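What Goes on the Table: Our Snack Station Gallery (and Where the Money Goes)

Shared 40 times | 5 comments

So, a bunch of you asked for more pictures and fewer spreadsheets after my last post on the Prutero budget. Fair enough! I've been the one holding the shopping list for our tray-packing setup at Dotemside since spring, and I've learned that people plan very carefully for the arms and then get blindsided by all the stuff around them. Racks, baskets, trays, cords, tape, the groceries (so many groceries). This page is a short gallery with my buying notes tacked on. I'm not an engineer, I'm the person who fills out the purchase forms, so read it in that spirit.

If you're new: the job is putting together a snack tray. Pick the items, set them on the tray, move the tray along. Easy for you and me, and surprisingly hungry for table space when two arms are doing it.

The table with everything out

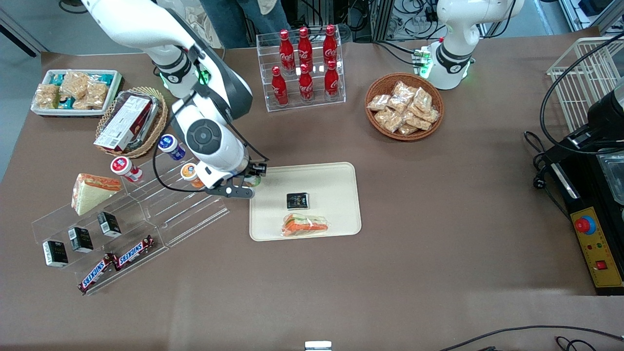 Right arm at the corner of the tray, sandwich and a little black packet on it. I paid for one big table and I'm still pricing a second, because the display racks and baskets take up one side and the black machine has claimed the other.

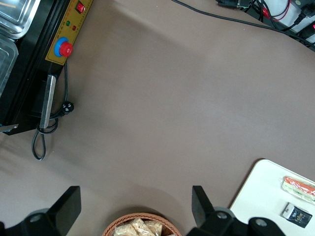
The gripper fingers with a basket of snacks between them, and the yellow control panel over in the corner. Please budget for the cord! I had it down as zero inches of table, and look at it.

Baskets, racks and other cheap things that add up

I put $60 on the first sheet for "containers." Ha. Woven baskets are cheap one at a time, but you want spares in the same size, or somebody has to go back and redo positions when one gets crushed. Clear acrylic racks cost more than I expected and they scratch if you wipe them with the wrong cloth (ask me how I know). By the time I had baskets, racks, trays and a backup of each, the line had grown to $390, and I think that's a fair number for one station. I'd start there if I were doing it over.

Wire baskets, too. They're lovely and light and they slide all over the place, so get some non-slip pads in the same order and save yourself the second shipping charge.

Machines with a big red button

When I'm comparing quotes for anything with a motor or a heater in it, I now ask three things before I even look at the price. Where is the emergency stop, and can a person standing on the other side of the table get to it? Which side does the power cord come out of? And what language is the panel labeled in? That last one sounds fussy, but printing and laminating a little translation card goes on the list along with everything else, and you want it done before the new people start in September.

Kokkonen sent us a quote that had the footprint of the machine but left out the clearance you need for opening it, moving it and cleaning behind it. I added that myself with a tape measure and a cardboard box. Very high tech! I'd still recommend the cardboard box to anyone. Set it on the table for an afternoon and see how often you bump it.

Food as a line item

Real food or dummy food? We went with real, and it's the one part of the budget I get teased about. Wrapped snacks keep for a good while and bars are no trouble, but sandwiches have to be replaced constantly, so I treat them as a weekly cost and keep them off the equipment sheet entirely. Bottled drinks are somewhere in between. They last, they're just heavy to carry up from the car.

The folks over at Famaswood use printed blocks for a lot of their practice runs and save the real thing for demos. I can see the appeal on paper. Our crew likes the crinkly wrappers because they're a pain to pick up, and that's what they want to practice on, so the grocery line stays.

Next up I'm pricing cable covers and that second table, and I'll post the quotes when they come in. If you've bought a folding one that doesn't wobble, leave me the model in the comments, please!

5 comments | 40 shares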